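November, playoff seeding model, notebook

Reran the Nilia seeding script after Hywel fixed the tiebreak order. 3570 simulated seasons, same schedule file as before. Drirnutham now gets the last spot in 50 percent of them, with Gittins behind on head-to-head. Old run had them the other way around because conference record was read before head-to-head.

Yesenia Barajas wants the title game weighted separately. Left it alone for now, weight still 2.

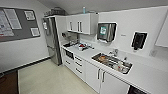 Does a conference without a title game lose ground in the model?
It loses a little, mostly in week 7 onward, where the idle team gets no late win to count.

Lerkeo's schedule has a duplicate row for the road game at Gittins. Deleted it by hand, need to fix the import. Hywel Mathias has the raw file. Rerun after that and compare the bottom two seeds only.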